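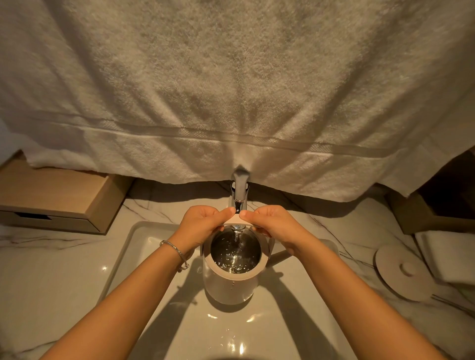
Writing to someone in immigration detention is one of the easiest ways to help, and I love getting new people started! My first letter took me a whole evening. Now I fill the electric kettle at the bathroom faucet, make tea and have a page done before the cup is empty. You can do this too.

First, get the person's full name and ID number exactly as the facility has them. Our Drelau pen pal group sends you both when you sign up. Copy them onto the envelope and again at the top of every page, in case the sheets get separated.

Next, look up the mail rules for that facility. They vary a lot – one place we write to returns anything over two pages, and plenty refuse stickers, glitter, staples or tape.

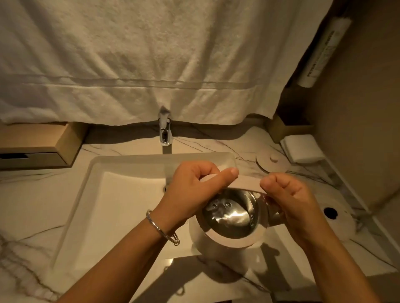

Check again every few months, as the rules can change overnight. Ours did in November, and a whole batch came back.

Keep the letter light. Food, music, soccer, your dog – all great. Don't ask about the person's case, since mail may be opened and read. Sign with your first name and use the group's P.O. box as your return address.

Replies can take 90 days, so please write again in the meantime! Leandro Cordero waited almost that long for his, and he's still writing.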